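Huverer Two-Hand Produce Kit
Research edition, from Vendside

We've always had a soft spot for the awkward vegetables, and the Huverer kit grew out of a method for teaching two robot hands to share one. The left hand takes the narrow end, the right hand comes in lower down, and the controller works out between them who carries what. It was trained on 400 demonstrations with a mock grocery display (pumpkins, carrots, potatoes, all sorts!), and the write-up comes in the box along with the training files. 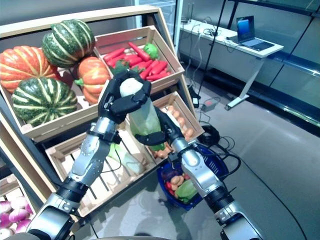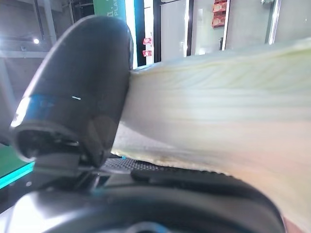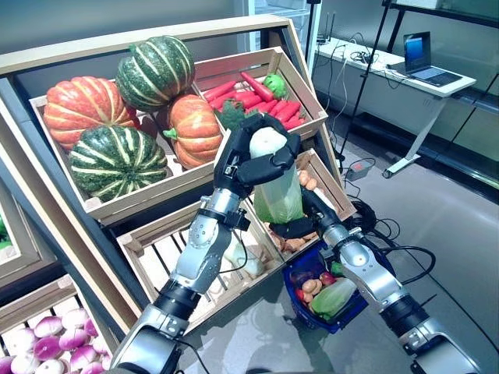
Napa cabbage, two hands at a time.

Océane Li wrote to us that the shared hold was easy enough to set up, but that she would like a gentler starting value for leafy heads, and could the manual please say where to change it? It will, in the next printing, and we're grateful for the nudge.

Kit number 445. Arms and hands sold separately.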